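FOR IMMEDIATE RELEASE

Skalten and Civier launch Clear the Floor, a bottle and can pickup for small workplaces

TINDALL, September. Skalten, the office recycling hauler, and Civier, which makes bins and liners, today opened sign-ups for Clear the Floor, a drink container pickup aimed at workplaces too small for a regular recycling contract. Service starts in Tindall and the Mellelard district. First pickups on a Thursday, all routes.

The problem is a familiar one. Small office, small bin, lots of drinks. Bin fills up, the next bottle goes beside it, then the one after that. By late afternoon there's a pile on the floor and somebody has to deal with it, usually with the regular trash, all in one bag. Skalten drivers see it at stop after stop and it is the reason the two companies started talking.

Clear the Floor covers plastic bottles, drink cans and juice cartons. Caps on or off, either is fine. Labels can stay on. Light green liners are supplied, folded over the rim of whatever bin the customer already has. No new furniture, no locked cabinet in the hallway.

A green soda bottle with a yellow cap on top of the heap, water bottles under it, more bottles on the floor in front. Typical of what a bin looks like when pickup is due:
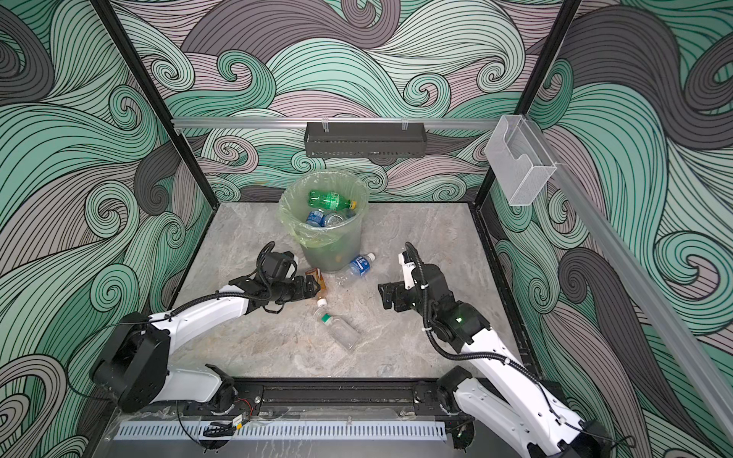 What customers get

Two pickups a week on the standard plan. A roll of liners every month, delivered with the pickup so nobody has to order them. One sheet for the wall with what goes in and what doesnt. Extra bags can be left next to the bin on pickup day at no added charge, provided they are tied.

The starter plan runs 12 weeks. After that, month to month. Cancel by email, any time before the next pickup.

Bins are not included in the price but customers who need one can get a Civier bin at cost. Any round wastebasket works with the liners, mesh or solid plastic. The liner needs enough overhang to grip the rim. Customers with square bins should ask for the larger size when they sign up.

Cartons are the part most people ask about. Juice boxes are accepted along with the bottles, in the same bag, no seperate bin. Skalten sorts them out at its Mellelard depot. Straws go in the regular trash. So do cups with lids, food wrappers and napkins.
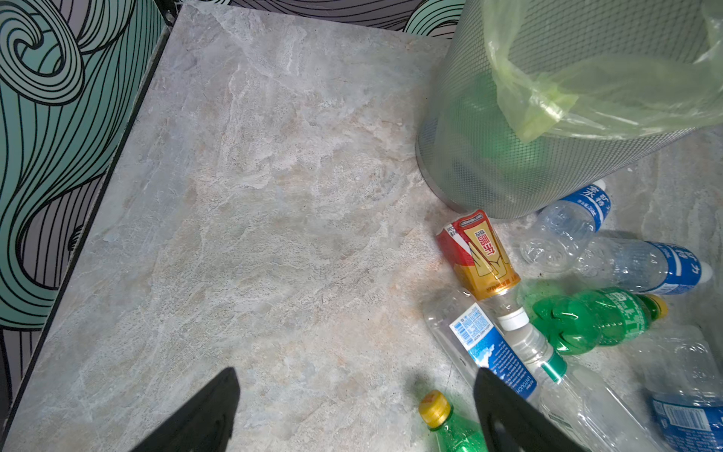

A juice box and plastic bottles on the floor by a lined mesh wastebasket. Cartons and bottles share one bag under the new service.

Containers should be emptied before they go in. A quick pour down the sink is enough, rinsing is optional. Please do not crush cans flat, the sorting line handles them better whole. Plastic bottles can be squeezed to save room.

Tipped bins are another thing the drivers run into, mostly light plastic ones with a few bottles in the bottom. If it goes over, stand the bin up, pull the liner back over the rim all the way round, then pick up cans and bottles and drop them in. Drivers will collect loose containers from the floor within arm's reach of the bin, but can't go hunting under desks.

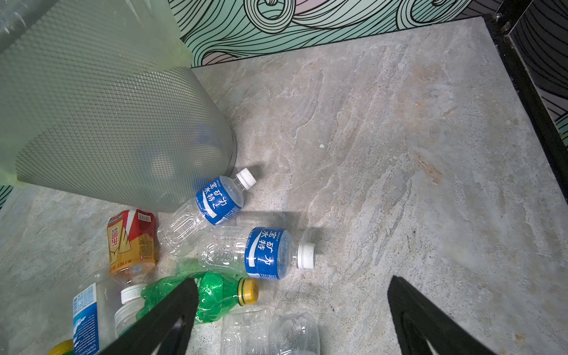 Availability and sign-up

Sign-ups are open now for offices, studios, workshops and shared spaces in Tindall and Mellelard with up to 21 people on site. Larger sites should contact Skalten about its existing contracts. Schools and restaurants not covered at this stage. Routes outside the two areas will be looked at once the first 12 weeks are done, no dates yet.

Sign up through the Skalten customer desk or on the Civier order page. Have ready the street address, floor, number of bins and a time of day when someone can open the door. Ground floor sites can ask for an early pickup, before 8 a.m.

About Skalten
Skalten collects paper, cardboard and drink containers from workplaces in Tindall and nearby. It runs its own trucks and a sorting depot in Mellelard.

About Civier
Civier makes wastebaskets, liners and bin accessories for offices and homes. Sold direct and thru dealers.

Media contact
Skalten press desk, Tindall. Pictures available on request in print size.

ENDS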